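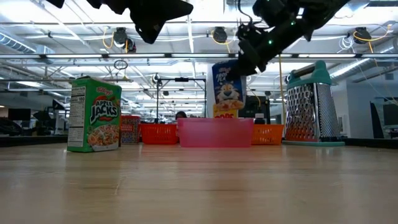 How often must you check the fingers of a two-arm table cell?

Before every working session, and one more time when you change the kind of object. It takes a few minutes with a cloth and a small hex key, and it saves a lot of searching later.

I write this because a reader sent me this question in September, and I gave a short reply which I did not like afterward. So I try again, with more patience. I look after one cell at Rutstead. It has two black arms on a wooden table, and I am responsible that it starts every morning and that it stops when it should stop. The programs are made by other people.

My morning begins with the cables. I put both arms in their rest position, power off, and I follow each cable with my fingers from the base to the wrist. I do not trust my eyes for this work. A cable can look fine and have a flat place inside the bend, and you feel it before you see it. In the spring we had a left arm which lost its wrist signal only when it reached far to the back. I changed a connector, then a board, and it was the cable from the beginning. That was 4 days of my life. Now each loop must be wide enough that I can put my whole hand through it when the arm is stretched, and it must not touch the elbow when the arm folds.

After the cables come the clamps. The arms shake the table more than you think, and a clamp that was tight last month is maybe not tight today. I make a thin line with a paint pen over the screw and the metal near it. If the two halves of the line do not meet, the screw has moved.
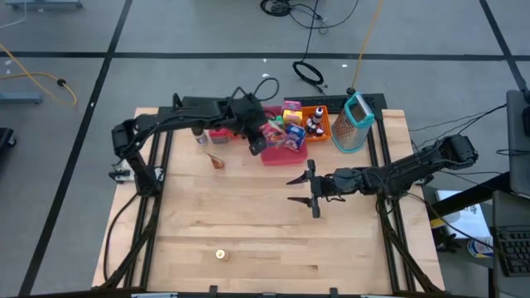
Alcides Nina
Cell technician, Rutstead

Then I do the calibration, and here I changed my habit this year. Before, I cleared the table completely, I ran the zero routine, and I put the things back. The numbers were beautiful and the first pick was often bad. The arm was calibrated for a table without anything on it, and I never looked at it in the positions where it works. Now I do the zero routine first, then I put out the bins and the groceries, and I drive each gripper slowly by hand to the places it will really visit: down over a basket, low over the wood, and up high with a cereal box in it. The box is my favorite test. It is light but it is wide, and if one finger closes a little later than the other, the box turns in the grip and you notice it immediately.

I write the finger opening in a notebook, in the units which the controller gives. For the left gripper the good value is 595 when fully open. For the right one I accept a small difference, because its fingers are newer. If the value moves by more than 3 from one morning to the next, I take off the fingers and clean behind them. Usually there is wood dust or a crumb.

The small bottles are another story. With a box you can be wrong by the width of a pencil and it still works. With a dropper bottle you cannot. The tips must meet at the same height, otherwise the bottle is pushed over by the first finger before the second one arrives.
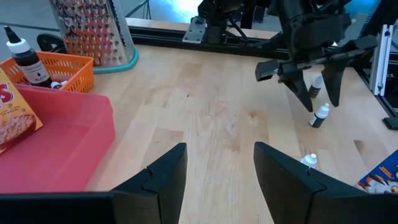 To correct the height I loosen the two screws on the finger, I close the gripper very softly on a flat steel ruler, and I tighten again while it holds the ruler. It is simple, but do it with the speed limit on. I keep the limit active until I have finished every check, also when somebody is waiting behind me.

The wrist cameras I clean last. Use a dry lens cloth and nothing wet. My colleague used a spray for monitors once, and we had a gray veil on the picture until I removed the cover. After cleaning I look at the live view with the gripper open. Both finger tips must be in it, at the bottom, at the same height as on the print I keep in the notebook. If one is higher, either the camera has turned or the finger has, and I go back to the ruler.

Every 900 hours I also change the screws of the fingers, even when they look good. They are cheap and the heads become round.

The reader asked also which grease I use on the joints. I use none, our joints are closed. If yours are open, ask the maker and please do not ask me!

Recent posts
Labels for cables that stay on the cable
My visit to the Etine workshop
Why I moved the emergency stop to the left side
Arango spare parts list, updated
A power supply that was too hot
Notes from the Wenero open day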